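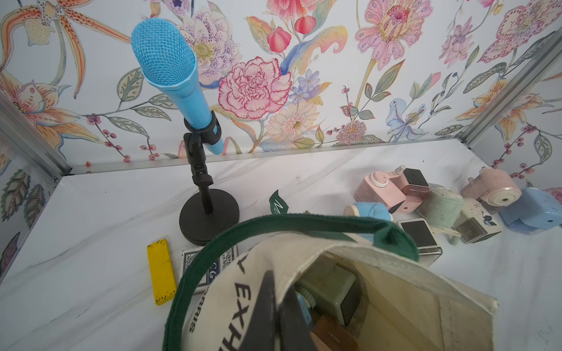

Wrist cam view, Draltora fingers, sharpener bin test. Tote bag still open, microphone on its stand at the back.

Gripper week — pictures and notes

Quick page, more notes than pictures, sorry. We had two grippers on the bench in November, the Draltora (long pointed fingers, black) and the Grirkier (short, wide, rubber faced). Same arm, same wrist camera, same controller settings as near as Kamonchanok could get them. Task was pencil sharpeners and a canvas tote. Sounds easy. Wasn't.

The set
Pencil sharpeners, mostly pastel. Kulap picked them for being awkward: round ones, boxy ones, a cylinder that ends up on its side. Two count as "in" when they're in the bag, the rest stay out on the marble-pattern floor. Plus other stuff to get in the way — mic stand, playing cards, yellow block. Floral wallpaper on the walls becuase plain walls made the vision look better than it is.

Draltora, pointed fingers
Gets down into the bag nicely. The tip is thin so you can reach past a handle strap without dragging the whole thing along, most of the time. Bad on the round sharpeners. Pinches too high and they squirt out sideways. Rommel filed a small flat on one spare tip and liked that better, but we left it out of the numbers.

Grirkier, wide fingers
Much better hold on anything boxy. Almost never dropped a square one. Trouble is the bag. Too fat to go in next to something already sitting there, so it parks on the rim and pushes the canvas down. Kha Tôn got round it by coming in at a steep angle. Slower though, and the wrist joint complained.

Camera
Both runs used the small Tanasarn camera at the wrist. Close up it's great, you can read print on some of the objects. Downside is the finger takes up part of the view right when you want to see what you're grabbing. We tried tilting the mount a few degrees out. Helped with the Draltora, did nothing for the Grirkier. Wide fingers are wide.
Exposure: lock it. White objects on a pale floor, auto exposure hunts the whole time and the depth guess goes with it.

Controller
Borkska box, firmware as shipped. Force limit set low for both grippers so nobody cracks a sharpener. Alistair wanted it higher for the Grirkier, we argued, it stayed low. Will rerun with his number and put it up if it's any different.
One thing to watch — the box forgets its tool offset on a power cycle. Check it before every session. We lost a morning to that.

Runs
144 tries per gripper, same start layouts for both. Kulap kept the sheet. Not posting percentages until Kha Tôn has gone through the ones marked "unclear", there's more of them than I'd like. Short version so far: Draltora for reaching in, Grirkier for holding on.
Camera log is up to 3,000 clips with the setup runs included. Most of them are dull. Ask Rommel if you want a copy, bring your own drive.

Next
Softer pads on the Draltora tips. Stiffer bag, maybe a box after that. Kamonchanok wants to try handles and cranks, since the loose bits on the floor keep getting picked up as seperate objects.
Bench is free after 4 pm if anyone wants a go with there own fingers. Put the pads back in the blue tray.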